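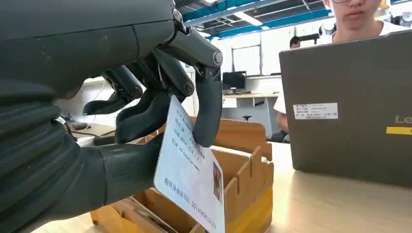 Risstead Library Cards Now Good at Every Branch in the County

RISSTEAD, 10th October. Starting this week, anyone with a Risstead Public Library card can use it at all four libraries in the county, with no extra forms and no visitor fee. Borrow a cookbook in Risstead, drop it off in Costergate, pick up a movie in Grodport on the way home. It all goes on one account!

Until now, each town ran its own system. People who lived in one place and worked in another often carried two or three cards, and a book checked out in Hamdan had to go back to Hamdan, even if the Grodport library was right around the corner from your house. Readers have been asking us to fix this for years, and we are so happy to say it's done.

The shared catalog went live in April for staff, who spent the summer matching records, fixing duplicate titles and finding out just how many copies of the same gardening book four small towns can own. The public side is open now. You can search all four collections at once from home or from any library computer, place a hold, and choose where you'd like to pick it up. A van makes the loop between branches every weekday morning, so most holds should be ready in a day or two.

What about the card you already have? Keep it. Cards from all four towns will work as they are until they expire, and your PIN stays the same. If you have cards from more than one town, stop by any front desk and we'll fold them into a single account, along with your holds and reading lists. New cards are free for anyone who lives, works or goes to school in the county. Bring something with your address on it (a utility bill or a piece of mail is fine). Kids can get a card at any age with a parent or guardian.

The bigger collection also means more of the things people don't always expect from a library. Costergate has 200 board games and puzzles to lend, many of them great for a long winter evening. Hamdan brings its seed library and a very popular set of cake pans. Grodport adds more than 2000 large-print titles, and Risstead is sharing its 132 book club kits, each with a stack of matching paperbacks and a folder of discussion questions.

Loan periods are now the same everywhere: three weeks for books, one week for movies and games. Overdue fines on children's books are gone at all four branches.

Each library will have an open house this month, with catalog demos, story times and cider. Dates and hours are posted at the front desks and on the library website.

Questions about your account can be answered at any branch, in person or by phone, during regular hours.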